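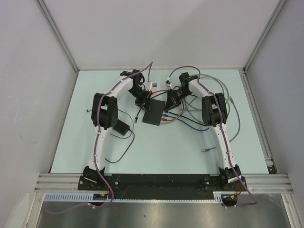
Handout 6: Reading Claims About Orchard Soil Products
Small Fruit and Orchard Management, evening section
Instructor: Branwen Penry

Read before Monday. Bring one product label or sales sheet of your own, the more excited the better.

What this session covers

Last time we went through basic soil tests and what the numbers on the report can tell you. Tonight's material is the stuff people sell you after you get the report: microbial drenches, root stimulants, seaweed blends, rock dusts, "living" composts. I am not going to tell you that all of it is junk. Some of it may do something on some ground in some years. My complaint is with how the claims are made, and with how easily growers who would argue for an hour over the price of a ladder will pay for a jug of brown liquid.

1. Compared with what?

A grower drenches the whole block in spring and has a good crop in fall. He credits the drench. But he also pruned harder that winter, it rained in June, and the trees were a year older. Without untreated trees in the same block there is no way to sort these out. "Best crop in years" is a statement about the crop.

When you read a testimonial, look for the untreated row. If the sheet doesn't mention one, assume there wasn't one.

2. The Vishwakarma sheet

Our reading this week is the two-page sheet for Vishwakarma, a root drench for young apple trees. The claim on the front is a 39 percent gain in "root vigor." Three things to mark as you read:

Root vigor is never defined. Was it weight? Length? Somebody's opinion on a scale of one to five? I wrote to the seller and got a second copy of the sheet.

The gain came from potted whips in a greenhouse, kept for one season in a peat mix. A whip in peat has very little going on around its roots, so adding nearly anything living may show up. Your orchard clay is already full of microbes, and they were there first.

The trial had 3 trees per treatment. Anyone who has planted a row of whips from the same bundle knows that one will sulk and one will take off for no reason you can find. With groups that small, one sulker decides the result.

3. A better trial, and what it still doesn't show

Mehrangiz Rahimi has let us use her records from the Cerkomholm block. She had 462 trees on one rootstock, half treated with a compost extract and half left alone, in alternating rows. She measured trunk girth each August at a marked height. This is plain, boring work and I wish there were more of it.

Her treated rows came out slightly ahead in the first year and level after that. Sushil Kaushik, who taught this section before me, reads that as an early boost worth having. I read it as noise, or possibly as the extra water that went on with the extract - the untreated rows did not get a matching amount of plain water. We will argue about this in class. Please have an opinion.

4. Price it per acre, over the years you will need it

Labels like to quote the cost per gallon of diluted product, and that always looks small. Work it out properly. The quote Javiera Bustos got for a full program on her home block came to $2,742 a year, before labor and before the trips over wet ground with a tank. Ask what else that money buys. Mulch, deer fence, a second pair of hands at thinning time. All of those have a longer record than the drench.

5. Words to circle

"Supports," "promotes," "helps unlock," "up to." "Up to" includes zero. "University tested" means a university tested it, and you should ask what it found. "Works with nature" can go straight in the margin with a question mark.

Exercise

Pick one block you know. Write out, in half a page, how you would test a product on it: which trees get it, which don't, what gets measured, on what dates, and who does the measuring. If you can arrange it, the person with the tape should not know which rows were treated. Say ahead of time what result would make you stop buying.

Optional: Rochelle Castellanos's notes on laying out paired rows on a slope are in the course folder. They're short, and her sketch on the last page is clearer than anything I could draw.

Next session: pruning wound sealants. Same questions.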